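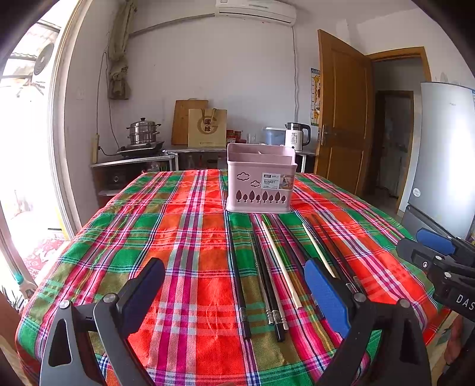
How a Robot Learns to Pick Up Chopsticks

A report on the student project at the Namport Robotics Club, for readers aged 8 and up

14 shares | 3 comments

Picking up a chopstick and putting it in a basket takes a person a second or two. You look, you reach, you pinch, you let go. Your brain does most of this without asking you.

A robot arm has no such habits. Someone has to give it every part of the job. One way is to write out rules: move forward this far, close this much, lift. That works well in a factory, where each part arrives in the same place every time. It works badly on a kitchen table, where chopsticks point in different directions and some of them lie close together.

The students in the Namport club are trying a different way. They do the job themselves, many times, while holding the same sort of gripper that a robot would use. The computer then studies what they did. This is called learning from demonstration.

The gripper

A gripper is a robot's hand. The ones in this project have two jaws with blue pads on them. There are no thumbs and no palms. A jaw can move toward the other jaw or away from it, and that is all the gripping it can do.

The student holds the gripper and works the jaws. A camera rides on the gripper and looks toward the table, so it sees the jaws and whatever is near them. The camera does not see much of the student. This is useful, because the robot will not have a student attached to it either. It will have a gripper and a camera, and what it sees should look like what it saw in the lessons.

For the chopstick task, students use two grippers, one for each hand. One can hold the basket still while the other does the picking up.

Why chopsticks are hard

Shahla Mohammadi chose the task. She wanted something that everyone in the club knew from home and that would still give a machine trouble. Chopsticks give trouble in four ways.

1. They are thin. If the jaws close a little too high, they close on air. If they come down a little too low, they push on the table.

2. They roll. A round chopstick moves sideways when a jaw touches it. A chopstick with a square end rolls less at that end. The student has to bring both jaws in at the same time, one on each side.

3. They are long. Picked up near one end, a chopstick tips down at the other. Picked up near the middle, it stays more level. The middle is called the balance point, although on a chopstick that is thicker at one end the balance point is a bit closer to the thick end.

4. They do not all look the same. The set on the table has black ones and light wooden ones, and two of the black ones have thin silver bands near the thick end. A computer that had only seen black chopsticks might not treat a wooden one as a chopstick at all.

The tablecloth adds a fifth difficulty. It is plaid, with big orange-red and green squares and stripes in several other colors. A stripe is long and thin. So is a chopstick. The computer must learn that one of them can be picked up and the other cannot. Dinesh Iyengar asked whether a plain white cloth would be easier, and it would be. The club kept the plaid one so that the computer would get practice with a busy background.

The steps of one demonstration

Each run is called a demonstration, or demo. The students follow the same order every time.

1. Put the basket near the far side of the table. It is light pink and has two compartments.
2. Lay the chopsticks in the middle of the cloth. Change the angles from the last demo.
3. Pick up both grippers and hold them open over the near side of the table. Wait for the count of three.
4. Bring one gripper down over a chopstick. Close the jaws slowly.
5. Lift straight up before moving sideways.
6. Carry the chopstick over a compartment. Lower it a little, then open the jaws.
7. Repeat until no chopsticks are left on the cloth.
8. Return both grippers to the starting position and stop the recording.

Step 5 was added in the second week. Students in a hurry had been dragging chopsticks across the cloth, and a dragged chopstick bumps the others. A computer copies bad habits as faithfully as good ones.

What the computer does with it

A recording has two parts. The first is the video. The second is a list of numbers that says where the gripper was and how far open its jaws were at each moment. The computer lines the two up. After that, it has a very large set of pairs: "when the picture looked like this, the gripper did that."

From the pairs it builds a program called a model. The model is shown a new picture and makes a guess about the next small movement. Then it gets the next picture and makes another guess. A full pick is made of many small guesses in a row.

One demo is not enough, and neither is a handful. The club set a first goal of 100 and passed it in the fall. The total on Sunday, October 19, 2025, was 302. Anil Lobo keeps the log. He has marked 11 of the demos "do not use," mostly for recordings that were stopped too early.

Demos with small mistakes are kept if the student fixes the mistake. Suppose a chopstick slips and the student picks it up again. The model then has a lesson in what to do after a slip. Without such lessons, a robot that drops something may carry on to the basket with nothing in its jaws.

Try it at home

You can test the hard parts with kitchen tongs, a basket, and a few chopsticks or unsharpened pencils.

Close one eye and use only the tongs. Judging height is harder with one eye, and a single camera has a similar problem. Next, pick up a chopstick by the very end and notice how it swings. Then lay two side by side, touching, and try to lift only one. Write down which attempts fail and why. A log of failures is the most useful page in the club's notebook.

What comes next

The model will be tried on a real arm in December. The first test will use one chopstick and a plain cloth. If the arm manages that, the plaid cloth comes back, and then the rest of the chopsticks. Kamala Naidu has asked for spoons after that – they are wider but they rock.

Words to know

Compartment: one section of a container that is divided up.
Demonstration: one complete run of a task, done by a person and recorded.
Gripper: the part of a robot that holds things.
Model: a computer program built from many recorded lessons.

Text by Nithin Iyer for the Namport Robotics Club. Questions may be left at the club desk.
© 2025 Namport Robotics Club | Contact | Back to top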